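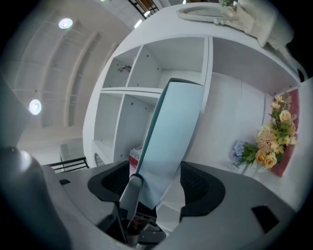
Issue 44, page 2

Travo Adds Moisture-Resistant Grade to Prusine Panel Line

Travo will begin shipping a moisture-resistant grade of its Prusine interior wall panel in August. The new grade is made at the company's Pruten plant and uses the same edge profile as the standard panel, so existing trim and fasteners still fit.

Panels are 600 mm wide and come in two thicknesses. "Installers asked for one profile across wet and dry rooms," said Yaryna Tkachuk, product manager. Hayashi will handle distribution - orders open Monday.

Press contact: Valentin Barbier, Travo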